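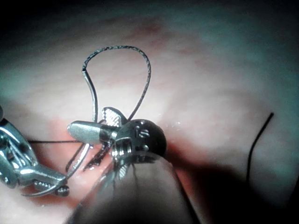

Natalina D'Amico

Kolus stitching set: read me first

Hello! I put this set together with Kaan Gökçe for anyone who likes looking closely at stitches (there are more of us than you'd think). It's all interrupted sutures in dark thread on pink tissue, 42 clips in all, and each clip is 60 seconds long.

What's in the folders

Most of what I look at is knots. The tails get trimmed and stick out every which way, and I've grown very fond of them.
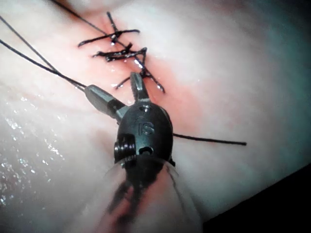
Three tied stitches in black thread, tails trimmed.

Each clip has a plain text note with the same name. I wrote the notes and Kaan checked them, so if the spelling is odd, blame me!

Spacing is where I get fussy. Two stitches can sit nearly side by side with a wider gap before the next one, and I note that every time. Slant goes in too, and so does any loose strand lying along the cut. 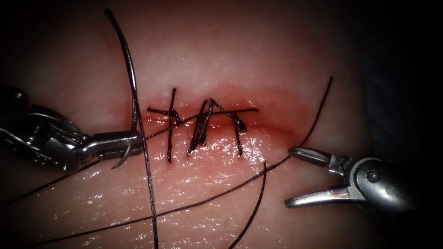 Needles and thread

The needle is curved, and I only tag it when it's held in the jaws. Kaan wanted a second tag for a needle lying free, so that's coming in November. 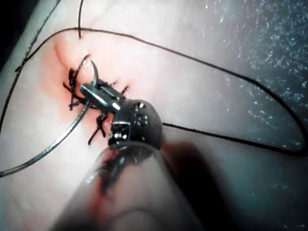

Known niggles

Shiny patches hide some of the knots. I've marked those "unsure" and left them in. Folder 2 still has the old file names, sorry, I'll get to it.

Last changed 15 June 2026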